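Trivbridge tabletop arm

The Trivbridge tabletop arm is a home-built robot project that pairs a jointed arm with a simulated copy of its work table. It was started in a spare bedroom by Solomiia Karpenko and later moved to Babić, a shared workshop where Karpenko and Zorica Papadopoulos built the current version. The project is best known among hobby builders for its model table, which is used to try out pick-and-place routines before they are run on the physical machine.

Background

Karpenko's first arm had four joints and was driven by hobby servos. It could lift a table tennis ball but sagged when fully extended, and its printed shoulder bracket cracked twice. Papadopoulos joined the project after the move to Babić and redesigned the shoulder around a larger bearing. The second arm was finished in February, after 11 weeks of evening work.

The name comes from Trivbridge, the control program Karpenko wrote for the first arm. It originally referred only to the software. Members of the workshop began using it for the whole setup, and the builders adopted it in their notes.

Simulated table

The simulation was added because the workshop allowed only four hours of bench time per member each week. It models a room with a wide, pale table and a white arm mounted on a black base near the back edge. Small household items are set out within reach, among them a mug, an open bowl, a thin stick and a shallow tray. A second arm stands on a black pedestal behind the table.

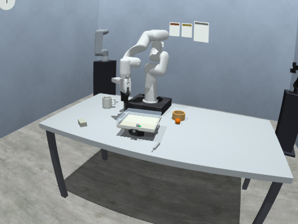 The simulated work table, with the gripper lowered near the tray.

Objects are stored as simple shapes with a mass and a friction value. Balls are treated as perfect spheres, which makes them roll farther in the model than they do on the workshop bench. Papadopoulos corrected part of this by adding a rolling resistance setting, though the two still differ on long rolls.

The scene files are kept apart from the control program. A builder can change the layout of the table without touching the arm's motion code, and the same routine can be run against several layouts in one evening.

Motion control

Trivbridge plans each move as a list of joint angles and checks the list for collisions before sending it. The default speed limit is 50 percent of the motors' rated speed. Builders may raise it in the settings file, but the project notes advise against this until the arm has been calibrated.

Calibration uses nine points spread over the table. The arm is moved to each point by hand, the joint readings are saved, and the program fits a correction to them. The process has to be repeated whenever the base is unbolted. Early versions lost the correction if the power was cut during saving – a fault that was fixed by writing to a second file first.

The motor driver board is a Nondis. An earlier board from Rusisent was dropped after Karpenko had trouble keeping its connectors seated, and adapters for it are still listed in the parts file.

Close-range views

A wide view of the table is of limited use for judging the last part of an approach, when the fingers come down beside an object. The project therefore also uses close-range views that show the gripper fingers together with the nearby surface. Shadows are left switched on in these views. They slow the rendering on older computers, but Papadopoulos found that height errors were easier to spot with them than without.

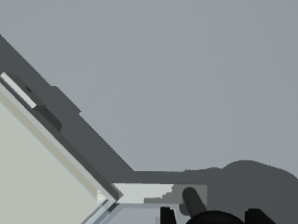

Close-range view from the simulation. The black gripper fingers are at the bottom, with broad shadows across the gray surface.

Shadow edges in the simulation can look stepped or jagged. The shadow resolution is set low by default and can be raised in the scene file. The setting affects only the rendered view and has no effect on contact calculations.

Known limits

Thin objects remain difficult. A pen lying flat on the bench is often pushed sideways before the fingers close, both in the model and on the real arm. Karpenko has tested softer finger pads, which helped with pens but left marks on painted items.

Cable drag is not modeled. On the physical arm the wrist cable pulls slightly when the last joint turns past its middle position, and the builders handle this with a fixed offset in the settings file.

See also

Desktop robot arm
Motion planning
Robot simulation
Shared workshop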